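**Ticket:** wrist stream drops frames in the laundry pick-up task
**Project:** Flanley
**Reported by:** Qianru Xia
**Priority:** medium
**Status:** open, waiting for answer from Gesent support

Opened Thursday, January 20, 2022

### Problem

We are recording teleoperated examples for the task "put clothing into the basket". In this batch we made 34 episodes. After the upload, the checker refused 9 of them with this message:

`stream_sync: wrist_right behind head by more than limit`

The other episodes passed. When I play a refused episode in the viewer, the arm motion is smooth, but the wrist video stops for a short moment and then jumps. The head video is good from start to end. For training this is bad, because the policy would learn a closing command together with an old picture.

### Setup

- Station: the corner with the white partition and the gray seat
- Recorder: Forora, version from last week
- Both wrist streams and the head stream go to the same recording computer
- Basket and cloth on the floor or seat, the start position is changed between episodes
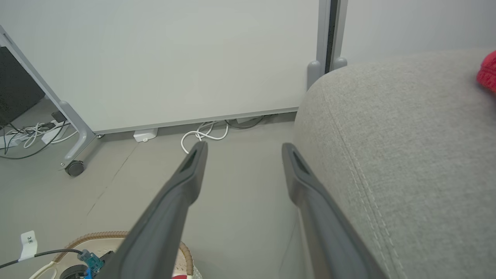 The operator did not feel any delay during the work. This was confusing for me at first, but the operator's display takes the video before the recorder does, so it can be fine there and still be wrong in the file.

### What I tried

1. Restarted the recorder and made 5 new episodes. 2 of them were refused, so a restart does not help.
2. Exchanged the left and right wrist cables at the computer side. The error stayed with `wrist_right`. I understand from this that the port is not guilty.
3. Looked at disk usage while recording. It never comes near the limit.
4. Turned off the live preview in Forora. All episodes of this short test passed, but I did only a few and I don't want to call it solved.
5. Compared the time stamps by hand in one refused episode. The gap begins when the arm reaches down to the basket, and it closes again after the arm goes up.

Point 5 makes me think about the cable at the wrist joint. When the arm is low, the cable has to bend more. But point 4 speaks for the software. Maybe there are two causes and they come together.

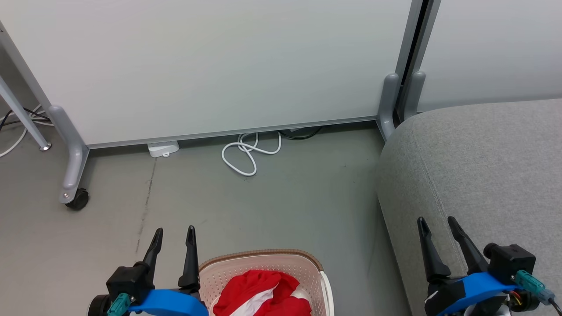

*Head view, both grippers open, basket with the red and white cloth between them.*

### Questions for Gesent

- Does the preview in Forora use the same buffer as the recorder? If yes, can we make the buffer bigger?
- Is there a log for lost packets per stream? I found only the total number.
- May I repair a refused episode by cutting out the part with the gap, or does the checker compare the length with the joint data? I would prefer to keep the good half of an episode, but only if it is allowed.

### Note from Kong (station side)

Please do not delete the refused episodes yet. Move them to `hold/` and keep the original names. I will change the right wrist cable for a new one before the next session. Preview stays off until then. If we change both things at the same time, we cannot know which one helped, so after the new cable I will turn the preview on again and record one block like this.

### Update, Qianru Xia

Moved to `hold/`, names not changed. I also wrote the episode numbers in the batch sheet, in the column "sync". The accepted episodes are released for labeling. The logs of the recorder are attached to this ticket as a zip file. The delivery for March is not in danger, but I need the answer about cutting before I plan the extra recordings.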